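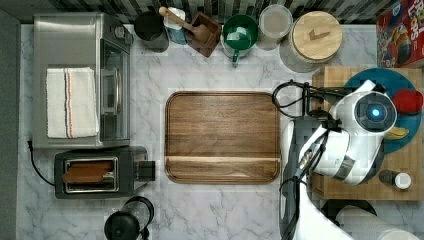
Why do minor league teams still play so many games in half-empty parks?
Because the games are for the players first and the paying public second, and a shortstop needs his at-bats whether anybody bought a hot dog or went home in the fifth.

I put the matter to Blair MacAulay, who has run the front office of the Forkmont Millers for 16 seasons and has the parking-lot tan to show for it. "We sell a night out," he told me. "Baseball is what we have on while you're here."

The Millers finished last year 7 games back of Paterson, a gap that felt larger on the bus. They hit well in April, when it was too cold for anyone to watch, and stopped hitting in July, when it wasn't. Their best pitcher was promoted on a Tuesday. His bobblehead night was that Friday, and it went ahead.

Kartini Pattinasarany keeps the official score at Drurkard Field, a job that pays slightly less than it costs her in gas. She has ruled on more bad hops than she cares to remember, most of them near second base, where the infield has a dip everybody knows about and the visiting team finds out about. Managers call the press box to argue. She lets it ring.

"A hit is a hit," she says. "Unless it's an error."

The park seats 1849, a number the club likes to claim honors the founding of the town. Forkmont was founded later than that – the bleachers just ran out at the fence. On a good Saturday you'll wait 100 people deep for a pretzel. On a damp Wednesday the left fielder can follow your conversation, and has been known to join in.

Opening night is against Brerik, who have new uniforms and, going by the winter's signings, the same bullpen. MacAulay bought the fireworks in December, at a discount. He is keeping them in the visitors' clubhouse until then.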